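Wallel Basin Groundwater Monitoring Program
Progress report to the funder, second reporting period

1. Status

The program is on schedule for field measurement and behind schedule for data publication. Spending is within the approved budget. No change to the overall scope is requested in this report. One change to the sequence of work is requested in section 6.

2. Monitoring network

The network now has 121 wells under regular observation. Most are private stock and domestic wells made available under access agreements. The remainder are purpose-drilled observation wells on public land, concentrated along the Nulari valley, where the shallow aquifer is thin and responds quickly to pumping.

Water levels are read manually once a month at every well. Pressure loggers are installed in 30 of them and record hourly. The logged wells were chosen to give a spread of depths and distances from the main irrigation district, and to include the wells with the longest earlier records. Manual readings continue at the logged wells as a check on sensor drift.

Four wells were withdrawn during the period. Two had collapsed casing below the water table. One was converted to a production well by its owner, and the level there no longer represents the surrounding aquifer. At the last, the access agreement lapsed when the property changed hands, and the new owner has not replied to letters. Replacements have been found for all of them, although the replacement for the Nulari well is farther upslope than we would like.
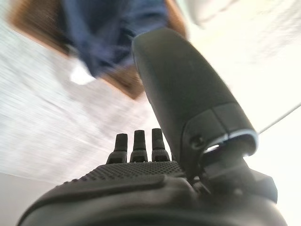 Figure 1. Close view of a black finger segment and joint with a bright silver rim.

3. Data quality

Manual readings taken by two observers on the same visit agreed to within the stated tolerance at all but a few wells. The exceptions had cascading water in the upper casing, which wets the tape above the true level. An electric sounder is now used at these sites, and the earlier tape readings have been flagged in the database. They have not been deleted.

Barometric correction of the logger records remains the main source of delay. The program uses unvented sensors and depends on a single barometer at the Hikora field station. That instrument lost power in January and the gap was not noticed until the next download. Records for the gap were corrected using pressure data from the Alipour airstrip, adjusted for elevation. The result is adequate for monthly means but should not be used for analysis of daily cycles. A second barometer has been ordered and will be installed at the southern end of the basin.

Surveyed elevations are complete for the observation wells. For private wells, elevations are still taken from the regional terrain model in places, and the error this introduces is larger than the seasonal change in level at several sites. Contour maps of the water table should be treated as provisional until the survey is finished.

4. Preliminary results

Levels in the deep aquifer continued to decline under the irrigation district. The decline was slower than in the previous period, in line with reduced pumping reported by the irrigators. We do not yet attribute it to the new allocation rules, as the growing season was also wetter than normal.

The shallow aquifer along the Nulari valley recovered fully after the spring rains. Recovery was fastest in wells near the creek and lagged by several weeks at the valley margins – a pattern consistent with recharge through the creek bed.

A total of 1821 manual readings have been entered and checked since the program began. Paper field sheets from the first months are still being keyed in and are excluded from that total.

5. Water chemistry

Sampling was limited to the observation wells. Major ion results are back from the laboratory and show no marked change from the baseline round. Nitrate was elevated at the two wells downslope of the Alipour feedlots, below the drinking water limit in both cases. Owners of nearby domestic wells have been informed in writing. Isotope samples are held in cold storage pending a laboratory booking.

6. Variation requested

We ask that publication of the basin water table map be moved to the next reporting period, and that the elevation survey of private wells be brought forward in its place. The cost is neutral – the drafting allowance for the map would be carried over, and survey travel would be combined with the monthly reading rounds.

7. Work planned for the next period

Install and calibrate the second barometer.
Complete the elevation survey of private wells.
Finish keying the early field sheets.
Renew access agreements that expire before summer.
Submit the isotope samples and report the results with the next chemistry round.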